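Two hours at Vestness, and what it did to our shopping list

So I finally made it out to the open day at Vestness! I've been meaning to go since Albertina Abreu came back from last year's with a tote bag full of brochures and a very firm opinion about grippers. It's a long drive from us, the coffee at the rest stop was terrible, and I got there at 9:40 in the morning thinking I'd be early. The parking lot was already full. I ended up on the grass behind the loading dock next to a food truck that wasn't open yet, which felt cruel.

For anybody new here: I do purchasing and a bit of everything else at Holovko. We pack sample kits. Small parts go into small containers, all day long, and for a couple of years now we've been talking about getting an arm to do the dullest part of it. Talking is cheap. I have a budget line for next year, I have to defend it in December, and up to now the number in it was pretty much a guess with a dollar sign on it.

They split us up at the door. I had a green sticker, so I went with Lesia Fedoruk's group, 15 of us, mostly from shops about our size. Lesia is great. She talks fast, she walks faster, and she answers money questions with money, not with "well, it depends on your application." (She did say that once. Somebody groaned and she laughed.)

First stop was the trial area, where they work through pick and place jobs on a tabletop before anybody orders anything. I'd pictured a big yellow cage and a lot of noise. It's a table! A nice wooden one, with low clear walls, and you can stand close enough to hear yourself think.
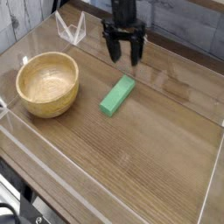
What I wanted to know was how much of the price is the arm, and I got a better answer than I expected. Lesia said to take whatever the arm costs and assume you'll spend it a second time on everything that isn't the arm. Mounting, the table, fingers, wiring, guarding, the software seat, the days somebody spends teaching it. I had put a little 10-ish percent cushion on our sheet for "accessories." I crossed that out standing up, with the pen from the goody bag.

Fingers turned into a whole conversation. A man from a place called Droscombe (bottle caps, I think, or it might have been jar lids) told us they'd bought a lovely gripper and then paid for three rounds of custom fingertips because their parts kept changing shape on them. Ihor Onyshchenko, who runs the trial area, said that's the most common thing he sees in people's second-year spending. His advice was to bring your worst parts to a trial and leave the pretty ones at home. Bring the squishy one, the shiny one, the one the supplier can never make the same twice. I've already started a box under my desk.

I asked him how long a trial takes, and he said to book two visits. On the first one you learn that your question was wrong. The second one is where you get a number you can write down. They charge for the second and credit it back if you order within the quarter, so that goes on the sheet too, under a heading I've named "finding out."
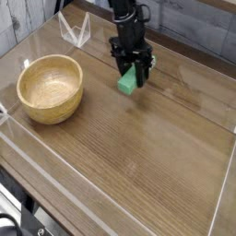

Then there's the floor space issue, which I hadn't budgeted for at all. In my head the arm would sit where the old label printer sits. Lesia drew our bench on the back of a handout (from my description, so it was a pretty wobbly bench) and started adding things. The controller has to live somewhere. You need a spot for full containers and a spot for empty ones, and a person has to be able to get in there without doing yoga. By the time she was finished we'd lost the label printer, the stool and half the shelf with the tape guns on it. Moving the shelf means moving an outlet. Moving an outlet means an electrician. I wrote "electrician???" with three question marks and that's still how it appears in the spreadsheet.

There was a leasing talk after that, in the upstairs room with no windows. Rhun Lloyd from Tisten gave it, and he's a good speaker, but he had 17 slides and was only allowed to use up about half his time, so it came at us like an auction. The gist I took away: leasing made sense if you thought your product mix would change soon, buying made sense if it wouldn't, and you should read the part about who pays shipping when something goes back. I asked what a service visit would run outside the warranty and he promised to email me. He hasn't yet, but it's only been a few days.

Lunch was from the food truck, which had opened by then, and I forgave it everything. Get the pierogi.

I sat with Yevdokiia Moroz, who put in a first arm at her shop last spring, and I pretty much interrogated her over the paper plates. Her biggest surprise was training hours. She'd planned on sending one person to the course and then that person got a cold the week of the install, and the whole crew stood around looking at a very expensive coat rack. She'd send two, every time. She also keeps a spare set of fingers and a spare cable in a drawer, bought with the original order so there's no fight over it later. I liked that a lot and stole it.

If you're going next time, a few odds and ends. Wear real shoes, the floor is hard. The handouts on the left-hand table are the ones with prices. Parking on the grass is fine unless it rains. And sign up for the trial area as soon as you walk in, the later slots were gone before ten.

Our sheet is now 268 lines long, up from something I could read without scrolling. I'm going through it with Albertina this week and she's bringing her gripper opinion, so I've blocked out the whole afternoon.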